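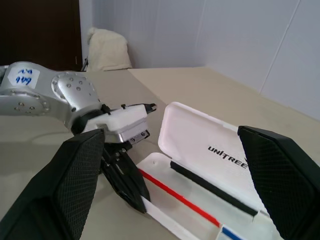
Two-armed robots have a bad habit, and I've been complaining about it to anyone who'll listen for years: one arm works, the other one gets in the way. So I was pretty happy to spend a morning in October at Warnonard, where Sabina Jelínek and her small group have a new way of teaching the two arms to share a tight space (a really tight space, like the inside of a small plastic case).

The method is called Custeck, and the idea is simple enough that I got it before my coffee was gone. Most setups I've seen train both arms off one big overhead view. Custeck leans on the small cameras at the wrists instead. Each arm gets its own close-up view, and then it also has to guess what the other arm is about to do over the next moment or so. If the guess says "he's going in," the arm holds back. If the guess is shaky, it slows down and waits for a better look.

"We used to write rules for whose turn it was," Jelínek told me. "We had pages of them. Then somebody moved the case a little and the rules were useless."

The test that sold me was the case job. An open case with a hinged lid goes on the table, and the arms have to work over it together without knocking the lid or each other. I watched a bunch of these and kept flinching at the close ones! The fingers get so near each other that you're sure you'll hear a clack, and then one arm just sort of hangs there until the other clears out. It's a little like watching two people reach for the last slice of pizza and both be polite about it.

Now the numbers, for those of you who skip to them. The group trained on 530 demonstrations, all done by people guiding the arms by hand. Then they ran 100 trials with the case set down at spots and angles the robot hadn't practiced. With the guessing part switched on, the arms bumped each other in 3 of them. With it switched off, same training, same table, they bumped in 41. I asked twice if I'd heard that right.

It isn't fast. Zdeňka Bednárik, who wrote most of the training code, was the first to bring that up, before I could. All that holding back adds up, and a person would finish the job and be off at lunch while the arms are still being careful. She's also not thrilled about lids. If a lid blocks one wrist camera for too long, that arm basically loses the plot and waits for help it's not going to get. A version that lets the arms trade views when one is blocked is in the works, and she let me see a few early runs on her laptop, but she wouldn't give me a number and I don't blame her.

What I'd like to see next is something floppier than a case. Cables, maybe, or a bag. Jelínek says bags are on the list, "pretty far down," and made a face.

The demonstrations and the training code go out this winter, along with a write-up. A second lab, at Havlíček, has already been given an early copy and is trying it on a different pair of arms, which is the test I care about most. I'm planning to visit them once they've got it running, and I'll post what I see.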